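4. The open day at Stoldale

4.1 Setting and what visitors were offered
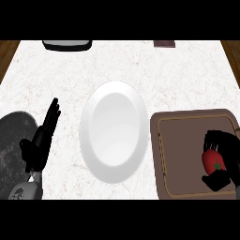
Figure 1. Simulated kitchen counter used at the open day. The right gripper holds a tomato just above the cutting board; the left hand is raised and open, with the empty plate between the two arms.

We had been talking for a long while about letting people from outside the lab try the Tesex kitchen tasks for themselves, and the September open day at our Stoldale building gave us the push we needed. The day ran from ten in the morning until a little after four, and people came and went as they pleased. Many were families from the neighbourhood, a good number were students from the college at Jandulbridge, and there were several retired cooks and canteen staff who had seen our notice at the library and who turned out to be some of the most patient teachers a pair of robot arms could ask for.

The demonstration itself was kept simple. Each visitor sat at one of 2 stations, put on a light pair of tracking gloves, and moved the simulated arms by moving their own. A large screen behind the station showed the same view to everyone waiting, so that those in the queue could watch and (as we soon learned) offer a great deal of advice. The main task was to take the tomato from the cutting board and set it down on the plate, using either hand or both. There was no time limit on the first try. We had planned for one at the start, but in our rehearsals it made people tense, and a tense visitor tends to squeeze.

Across the day, 129 visitors completed at least one full session at a station. Most stayed for a second or third go, and 14 of them came back in the afternoon after having already tried in the morning. We collected nearly 200 recorded attempts that were clean enough to keep, leaving out those where the gloves lost tracking or where a small child had climbed onto the chair halfway through.

4.2 What we noticed while people were working

The first thing that struck us was how differently people treated the hand they were not using. Our own team, after months of practice, parks the spare arm low and to the side and more or less forgets about it. Visitors seldom did this. A great many held the left hand up and open while the right one did the picking, much as you might steady yourself on a bench or keep a palm free in case something rolled. In Figure 1 the left hand is held in this way, with its fingers together and pointing upward. We had not asked for it and our written guide said nothing on the matter, yet we saw it so often that we went back afterwards and marked it in the recordings as a behaviour of its own.

The second thing was the grip. We had expected visitors to pinch the tomato from the top with two fingertips, as our earlier Sung controller was tuned to do. Instead they wrapped the fingers over it and brought a lower finger in underneath, cupping it. This is a slower way to take hold of a round object, and it asks more of the contact model, but it is also how most people would pick up a ripe tomato at home. One of the canteen cooks told us she would be ashamed to pinch fruit in front of customers, and we have kept her remark pinned above the bench ever since.

The third point concerns the pause after lifting. Once the tomato was clear of the board, visitors very often stopped and held it there for a moment before travelling to the plate. Our operators hardly pause at all. When we asked about it, people said they were checking the colour of the grip light, or waiting to feel sure, or simply pleased with themselves - and we were rather pleased for them. In any case these pauses matter for training, as a policy that copies them too faithfully will hover over the board for longer than anyone would like. We return to this in Section 5, where the still portions are trimmed before learning.

4.3 Limits of the setting

An open day is a noisy place to gather data, and we would not want readers to lean on these recordings as they might on a proper controlled study. People talked while they worked, parents guided elbows, and the line of onlookers surely made some visitors hurry. Nor did we record age or past experience with games, which in hindsight was a pity. The objects on the counter also stayed the same for every visitor, so we can say little about how the cupped grip would carry over to a lemon or an egg.

Even so, we came away with a much wider spread of motion than our own team had produced over the winter, and with a list of changes to the gloves, the chair height and the wording of the welcome sheet. The revised version of each is given with the station setup notes in Appendix B.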